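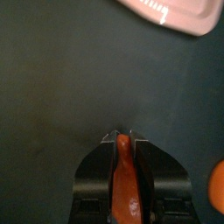 The gripper of the Nernwood club's robot holds a red-orange piece by its narrow end.

Ditte Nørgaard joined the robotics club at Nernwood two years ago, when it had only four members. Now there are 11, and she leads the group which prepares the sorting task for the May competition.

"In the beginning we wanted to do everything," she told me. "We made a long list. Then Mr. Mercado asked us to pick up one thing, and we could not."

Bienvenido Mercado, the teacher of the club, remembers this afternoon well. "They were a little angry with me," he said. "But after it they started to write down every attempt."

The notebook has now 1,064 attempts in it.

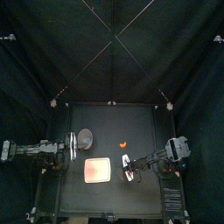

With two arms, the students had to decide which one moves first. Trinidad Sison wrote the rules for this. "My first rules were too polite," she said. "Both arms waited for each other."

For Nørgaard, the most difficult are round shapes. "A flat thing stays where you put it. A round thing, you touch it and it goes away."

The club meets until six in the evening, and Sison often asks for 26 minutes more. Mercado usually gives her ten.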